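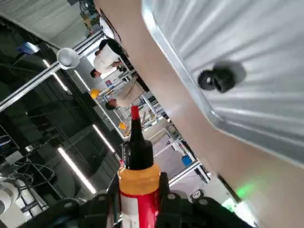

Re: [court-reporting] Exhibit numbering, Esia v Tuhiwai

The exhibit list served in August is not the one the clerk is working from. Two versions exist and they diverge at exhibit 11. In the served list, 11 is the delivery log. In the clerk's list the log moves to 13, and 11 becomes the adhesive containers taken from the Prendon depot. Anyone describing those in copy should keep to what can be checked by eye: a tall bottle with a pointed black nozzle, a small red tip and a red label with a white stripe is a fair description of a bottle of that type, and says nothing about the contents. The contents are in dispute. Please do not write "solvent" unless you are quoting counsel.

On the other point raised:

> Flynn Nepia wrote:
> Does the order made at the pre-trial hearing cover
> the whole Sidico statement or only the annex? My
> note says para 270 onwards but I left before the
> judge finished. Also, can we name the second
> witness?

Only the annex. Paragraph 270 is where the annex starts, so your note is right as far as it goes. The body of the statement was read in open court and may be reported.

The second witness may not be named until sworn. The order also covers job title and place of work, which two drafts sent to me have included. Take both out.

Opening speeches begin at 10.30. The press bench has 13 seats and they are not reserved. Phones may be used for text only, and the judge has asked for keyboards to be kept quiet during evidence.

I will post the clerk's list when I have a clean copy.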